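Section 3. Weekly care of the Toltard tub chair

This section covers the brown fabric version of the chair. For the Negi leather version, see Section 4.

You will need:
A dry, lint-free cloth
A second cloth for damp work
Mild soap and lukewarm water
A vacuum with an upholstery brush

1. Leave space in front of the chair so you can reach the whole seat.

2. Take off any loose pillow or cover and set it aside.

3. Vacuum the seat from back to front, then follow the curve of the backrest from one arm to the other. Run the brush up and down along the ribbing – never across it.

4. Wipe the front rim of the seat with the dry cloth. Use light, even strokes.

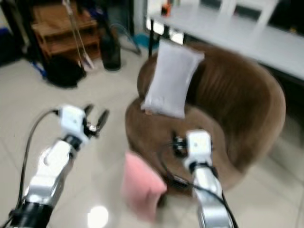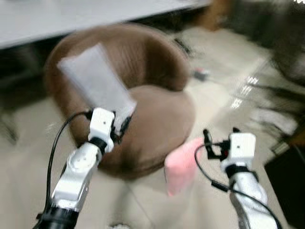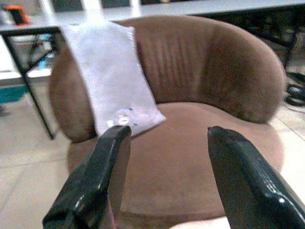 Fig. 3-1. Toltard tub chair, brown fabric.

5. For marks, add 10 ml of soap to 1 liter of water. Dampen the second cloth and wring it out well. Dab the mark from the outside in and do not rub.

6. Let the fabric air-dry for at least 40 minutes before anyone sits down.

7. Brush the pile in one direction with your hand or a soft brush.

NOTE: Pale patches after brushing are normal in this fabric. They change with the direction of the pile.

CAUTION: Do not use bleach, solvents or steam. Keep the chair at least 100 cm from heaters and open fires.

CAUTION: On smooth tile the chair can slide. Fit the Clonden felt pads only on carpet or wood – use the rubber set (Drurkthorpe part 3) on tile.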